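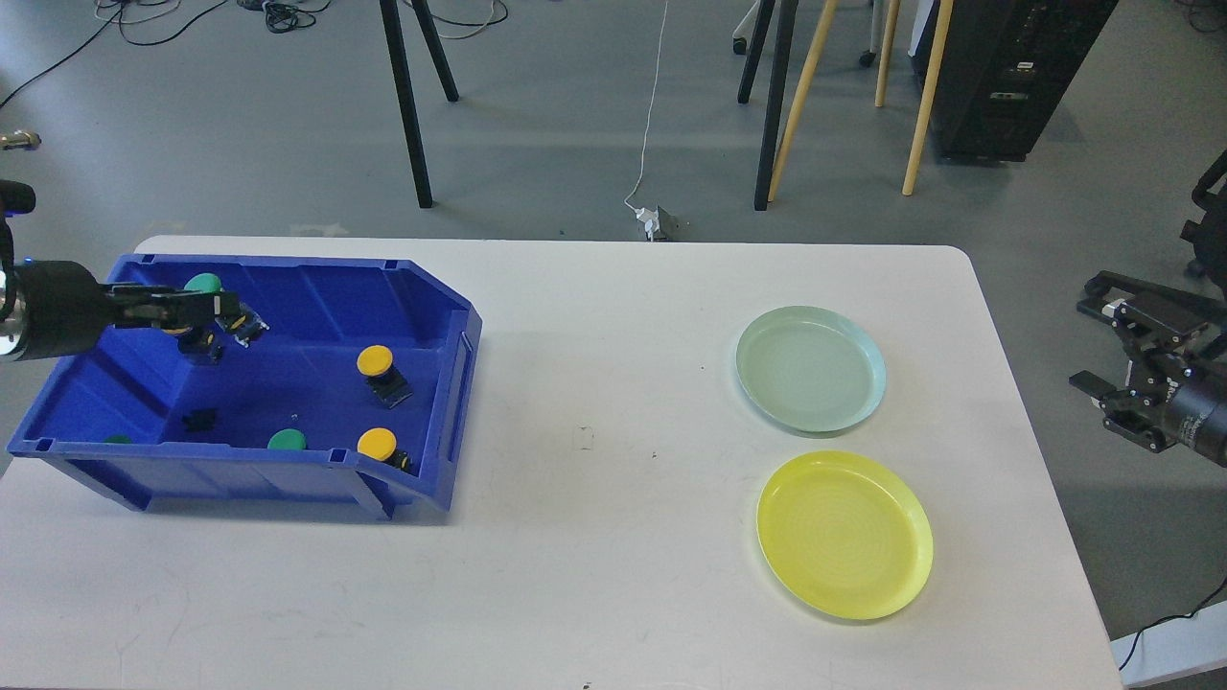
Fig. 6. Left arm over the blue bin, part held at the fingertips. Green and yellow plates at the right.

6. Dropped and stuck parts (button sorting)

Read this before you restart anything. It replaces the half page in the old Sevidine guide, which told you to press Resume and hope. Don't press Resume.

Covers the left arm losing a part, gripping one badly, or stopping over the bin with fault 611. Right arm faults are in section 7. Same cautions for both though.

CAUTION. Both arms can move after a fault. A stopped arm is not a switched off arm. In March Haoran Ren reached in for a button with the left arm on hold, and the right arm started its return move across the plates. Bruised knuckles, nothing worse. Hands stay off the table until step 3 is done.

CAUTION. Never pull a part out of closed fingers. The grip gets tighter when it feels a tug.

6.1 What you will see

Fault 611 on the screen, amber bar. Arm halts where it is, usually low over the bin. Fingers stay shut. Plates may be empty or part filled, depends when it tripped.

Sometimes no fault at all. Arm carries on to the plate with nothing in its fingers, opens, goes back for another. The log says "placed". It wasn't. Treat that as a 611 and stop it yourself.

6.2 Making it safe

1. Press the red stop on the hand unit. Not the one on screen, the screen one only pauses the job.

2. Wait for both arms to settle. They sag a little when the brakes come on. Normal.

3. Turn the key to Hand and take it out. Keep it on you. If two people are working, the one reaching in has the key.

4. Look at what the fingers are holding before you go near. Small parts sit right at the tips and will drop when the grip is released.

5. If the arm is low in the bin, leave the bin where it is. Sliding it out sideways knocks the wrist and then you're doing a full re-zero (section 9, most of a morning).

6.3 Freeing the part

6. Put one hand flat under the fingers, palm up, below the tips. Don't wrap it round them.

7. Second person puts the key back, picks Left, then Release Slow. Keep your other hand behind your back, yes really.

8. Part drops into your palm. Hand out. Say "clear" out loud.

9. Key back out.

10. Check the part. Cracked cap, bent leg, loose ring, it goes in the scrap tub. Good ones go back in the bin.

Note: if Release Slow does nothing, try it 2 times and no more. After that it's the finger drive and you want section 11.

6.4 Why it happened

Work down the list, stop when you find it.

Part lying tilted. Buttons stood on their bodies are easy. One tipped over on the sloped front lip shows the camera mostly cap, so the fingers close on the cap edge and it slips. Move tilted parts back to the flat floor of the bin by hand, key out.

Mixed sizes. The grip force is one setting for the whole job. Set at 600 it holds a full button well but squeezes small bits out sideways. Ximeng Cao runs small parts at 500 and hasn't had a squirt since. Don't go lower, they fall on the way over.

Shiny finger pads. Wipe with the dry cloth. No spray, it leaves a film and you'll be back here in an hour.

Shadow under the wrist. Dark housings on the bin floor get lost when the arm is above them. Check the overhead light is on its full setting. The Strazds lamp forgets its setting after a power cut, set it agian.

Plates moved. If the drop point is off, the part lands on the rim and rolls. Put the plates back one behind the other, not touching, and run Teach Plates (section 4.3).

6.5 Starting again

11. Look on the table and the floor for stray parts. Behind the table too, watch your feet on the cables there.

12. Everyone back past the floor line.

13. Key to Auto. Clear 611. Choose New Cycle. Resume makes the arm finish the old move with the old position, and that is how the wrist got cracked on the Ongate cell.

14. Speed at slow for the first few picks. Stay at the hand unit. If the first pick slips, stop, back to 6.2.

15. Write it in the fault book: time, what was held, what you changed. "Dropped one" is no use to anybody.

Note: three 611s in one shift, leave it stopped and ring Joyce Kaijage. Nights, Marianna Wilczyńska. Do not turn the drop check off to get the batch thruogh.

Spare finger pads are in the Claltelel drawer, second down. Take a pair, change both sides, never just one.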